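2020-05-02, civics unit notes

Town charter lesson is finally working! Cut the Tornley reading to two pages — much better.
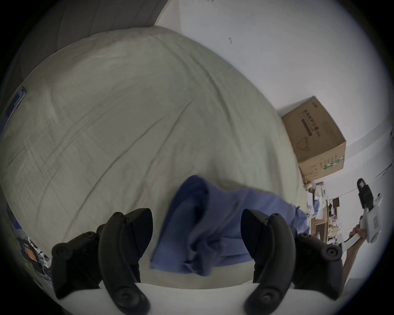 Pale sheet, long creases.

Mock council next: 9 seats, one budget of 400 tokens. The Vemden draft had no veto rule, so I wrote one in. Love how messy it gets.

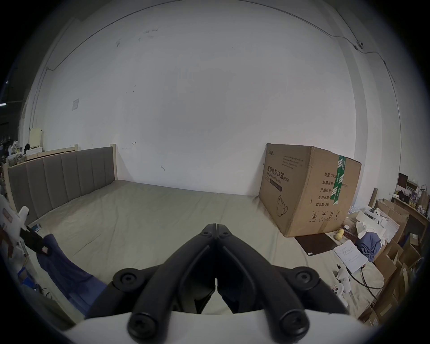

To do before August

Ask Hilla for the ballot sheets, nearly 210 left. Recheck quorum wording.
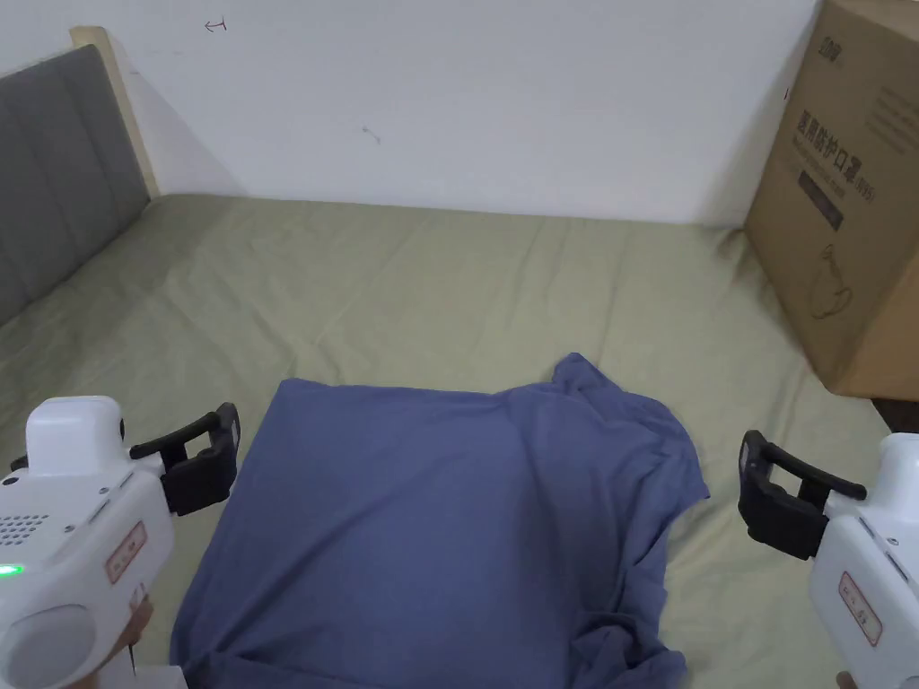 Entry by Ánh Bùi

Phan version still needs a recall clause.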